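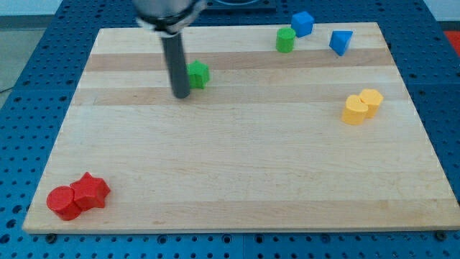

Plitska Toy Library Puts Its Shape Blocks Back on the Shelf

Good news for anyone with a toddler at home and a rainy afternoon ahead: the shape blocks are back! The Plitska Toy Library on Edberg Street has returned its most borrowed items to the lending shelves this July, after a long stretch of sorting, scrubbing and matching up strays, and the blocks were the very first thing families asked for.

If you haven't met them, they're wonderfully simple. Chunky plastic pieces in red, green, blue and yellow, every one a different shape. There's a star and a heart (the heart goes missing more than anything else in the building), along with cylinders, a cube, a triangular prism and a few many-sided pieces that even the grown-ups have trouble naming. No batteries, no sounds, no instructions. Kids stack them, line them up, post them into shoeboxes and, according to more than one return slip, serve them for dinner.

"I can tell you how a child's week went by how the blocks come back," said Zodwa Pillay, who runs the lending desk. "Sometimes they're sorted by color. Sometimes they're in a sock. Last spring a set came back with a drawing of a house, and every block had a room."

The toy library has 200 member families and made 3,000 loans over the past year, a huge number for a space that used to be the coat room of the old Keltaretti dance hall. All that borrowing is hard on a collection. By the start of summer, so many sets had pieces missing or mixed together that Pillay pulled them off the shelves and spread everything out on the long tables upstairs.

It took 9 evenings. Members came by after dinner and worked until the lights went off at ten, checking each piece for cracks and rough edges before it went into the wash. The red pieces were easy, Pillay said, and the greens were a headache — three older sets used nearly the same green, and the only way to tell them apart was to stand the pieces side by side and compare heights.

The blocks now go out in drawstring bags with a picture card inside showing each piece, so a parent can check the bag at the kitchen table before heading back to the library. The cards were drawn by Gediminas Dambrauskienė, a retired sign painter and grandparent of two very loyal borrowers. They are lovely things, with every shape outlined at actual size so that children can set the blocks right on top of their matching outlines. Several families have already asked to borrow just the card!

"I drew the star four times," Dambrauskienė said. "You make one point a little fat and a three-year-old will tell you it's wrong."

A tip from the desk for anyone taking a bag home: try a wooden cutting board as a play surface. It keeps the pieces together, it's easy to carry from room to room, and the flat top makes the upright shapes much less wobbly than carpet does. Pillay likes to put out a couple of shapes at a time and let a child find ones that match in color, then start over and look for points and corners. Older kids can close their eyes and guess a shape by touch. The cylinder gets guessed right away. The many-sided pieces can keep a first grader busy for quite a while.

Block bags can be borrowed for up to 6 weeks, longer than most toys in the collection, and can be renewed once if there isn't a waiting list. There usually is. Names are taken at the desk or by phone, and members get a call when their bag is ready. Lost pieces don't cost anything as long as you let the desk know, and found pieces are welcome at any time, no matter how many years they've been under the couch.

The wooden trains and the big floor puzzles are next in line for the same treatment. Paulauskas Hardware, across the street, has given the library a shelf of lidded bins for the train tracks, and sorting evenings will pick up again once those are labeled. Anyone who likes that sort of job (and plenty of people do — the last evening ran out of chairs) can leave a name with Pillay.

The toy library opens at 10 a.m. and the lending desk closes at 4 p.m. Use the side entrance while the front steps are being repaired. Strollers can be left just inside the door.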